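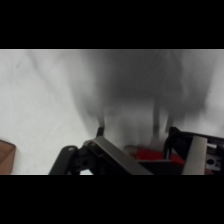
A robot gripper close to the white work surface, with a red object behind its metal plate.

2019-12-05
By Bimla Semwal

Many of the things in your home were sorted or packed by someone before they reached you. At the Fevanard workshop in Lovville, part of that work is now shared with robot arms. Using machines to do jobs that people once did by hand is called automation.

Fevanard employs 41 people. Until August, most of them stood at long benches, picking up small items and putting each one in its proper place. The work was important, but it was tiring. Lifting and turning the same kind of object all day can make wrists and shoulders sore.

A robot arm does not get sore. It does, however, need to be taught. Picking up a pen is easy for you – your fingers know how hard to squeeze. A robot must practice with many shapes, both hard and soft. 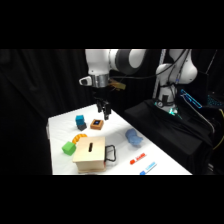
Teaching the arms has become a job of its own. Shakya, the company that trains the Fevanard staff, has given lessons to 4 workers so far. They learn to set out the objects, start the arm safely and write down each mistake it makes. In the first month they wrote down 335 mistakes. Each one was studied, and the arm's instructions were changed where needed.

Other jobs have changed as well. Some workers now check finished orders, and others repair the machines. A few were worried that they would lose their places. The workshop held meetings where they could ask questions, and it agreed to offer training to everyone who wanted it.

People still make the final decision when an item is damaged or an order is unclear.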